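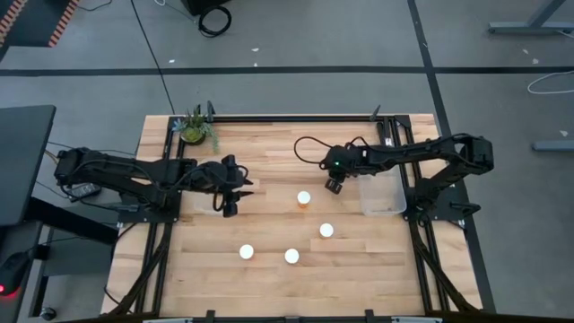 ## About Kendcombe Motors

Kendcombe Motors sells used station wagons. We have been asked over the years to sell other things, and for one difficult August we did try a convertible, which sat on the lot looking hurt until a dentist took it away.

The business was started by Leif Strand, who had spent most of his working life at a dealership in Plistgate selling cars he didn't like to people who didn't like them either. He wanted a lot where he could talk about cargo space for as long as he pleased. Ragnvald Haugland joined as a mechanic in the second year, looked over the stock, and told Leif to send four of the nine cars back. Leif did, and has been a little afraid of him ever since.

### What we sell

Wagons, mostly six to fifteen years old, gas or diesel, with a few hybrids now that Ragnvald has stopped calling them appliances. We keep 48 on the lot when things are going well. Every car gets a written inspection of 200 points, and you get the whole thing, including the page where Ragnvald adds his own remarks. Past remarks include "smells of dog, permanently" and "fine, if you never need third gear in a hurry." We fixed the second one. The first went to a family with a dog.

We don't sell paint protection, fabric protection, or any other invisible product in a spray bottle. The documentation fee is $300, and it's already in the price on the windshield.

### How we price

The number on the car is the number. Leif is a terrible haggler and used to lose money every Saturday, so he gave it up and calls it a policy. If you find the same model with the same miles for less, buy it, but have somebody look at the rear suspension first.

### Trade-ins and warranty

We take trades of any kind, wagons or otherwise. Anything that isn't a wagon goes to the auction in Berge, usually the same week. Our own warranty covers engine, transmission and cooling system for a year. It's two pages long, and one of them is mostly our address.

### So far

As of 20/01/2023 we have sold 2,131 cars, counting the convertible. A fair number have gone to the same people twice - one couple in Wesura is on their fifth, all of them green.

### Visiting

We're open Tuesday through Saturday. Bring whatever you plan to haul, within reason: strollers, cellos and kayaks have all been test-loaded here. Coffee is free and tastes like it. If Leif is on the phone, go on back to the shop and ask Ragnvald, who will tell you more than you wanted to know about timing belts.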